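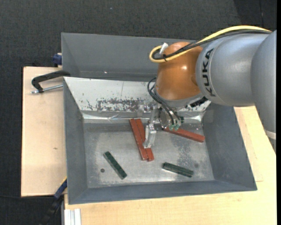

Bin picking in a shared workshop: your questions

Last updated August 22, 2026

We get a steady trickle of messages about the bin picking build at Gorkance, our shared workshop, and the same questions keep coming up. I've put the answers in one place. If yours is missing, write to the workshop address and I'll add it.

What does it do?

The arm reaches into a metal bin, picks up a painted bar and puts it on a rack. Then it goes back for the next one. If you've never tried to make a machine do this, it sounds like an afternoon's work. It has kept us happily busy since December and I still get a thrill when it fishes one out of a corner.

Which arm are you using?

A KUKA, bought second-hand. It's an industrial arm, far bigger than you need for bars this size, and I love it. Please don't take it as a shopping tip, though. Several members have built very good pickers with small desktop arms and hobby servos, and they can carry theirs home.

Can I do this at home?

A small version, yes. A desktop arm, a baking tin and a handful of wooden offcuts will teach you nearly everything we've learnt. I wouldn't put an industrial arm in a spare room. You need the floor for it, the power, a proper guard and an emergency stop that somebody can reach from outside the guard.

Why bars, and why red and green?

Bars are awkward in a good way. They roll against each other, they lie at any angle, and when two end up side by side the finger has to find its way in between. The colours are for the camera. Red and green stand out well from bare grey metal, and our two colours are different lengths too (the green ones are the short ones), so the program has two ways of telling them apart. Check early on that your colours still look different under your own lights. Our first green was so dark that the software took it for shadow.

What is the bin made of?

Sheet metal, with sloping sides. Slopes help a lot, as a bar that lands near the edge tends to slide back towards the middle where the gripper can get at it. With straight walls you get bars standing up against the side, and those are miserable to pick.

Doesn't the metal get scratched?

Yes, plenty! The sloping panel at the back has lost a good deal of its coating, and the floor of the bin is rubbed bright in places. It makes no difference to the picking, but it does matter to the vision. Bright scuffs can look like edges. We keep a reference picture of the bin with nothing in it and take a fresh one whenever the wear has changed enough to cause false finds.

How is the bin held down?

With ordinary clamps, on wooden boards. I'd meant to bolt it, and I'm glad I never got round to it, because we've shifted the thing so many times. Tighten the clamps, lean on the bin, then tighten them again. If the bin moves by even a little, every stored position is wrong, and you may spend an evening hunting for a software fault that isn't there. Ask me how I know.

What kind of gripper is it?

Metal fingers worked by compressed air, on a flange below the wrist. Air is quick and forgiving, and the parts are easy to find second-hand. The first set of fingers came from a kit called Tramitz, and we filed the tips down until they would slip between two bars that were touching. Leave the tips slimmer than you think you need. Wide fingers feel safer on the bench and then can't get in anywhere.

How do you route the cables and hoses?

This took longer than the gripper did. The main cables come over the top of the arm and across the wrist, with a loop left in them so the wrist can turn without pulling on anything. The air hoses are thin and hang down to the tool. Before you fix anything for good, run the arm slowly through its furthest reaches with a hand on the stop, and watch the hoses the whole time. Too little slack and a fitting pops out. Too much and the loop catches on the wall of the bin – we've done both.

What software do you run?

The picking program is our own and is called Gronlow. It looks for bars, works out which one has the most room round it, and plans a way in from above. There's nothing clever about the choosing. The bar with the most clear space goes first, and touching pairs wait until they're the only thing left.

How well does it work?

Our last long test was 183 attempts. It missed 30, and most of the misses were pairs lying tight together. I was delighted with that, though a factory would not be. The test sheets are in the folder by the door if you'd like to go through them.

How many bars should I start with?

One. Then 2, placed well apart. Don't go to 5 until you can run the easy cases without your hand twitching towards the stop button. It's very tempting to tip the whole lot in on the first day, and you'll learn nothing from the mess.

Do I need to be able to program?

It helps, but there's lots to do besides. Fingers need filing, bars need painting, and the cabling is a craft of its own. I came to it from furniture making and picked up the programming as I went.

What is the Li board?

A small circuit board we made to switch the air valves. Li was the name on the first drawing and it stuck. The drawings are free to copy, and there are usually a few bare boards in the parts drawer if you want to solder one yourself.

Can I come and see it running?

Please do! Write first so we can make sure the arm is set up that evening. Closed shoes, long hair tied back, and stay outside the guard while it's moving.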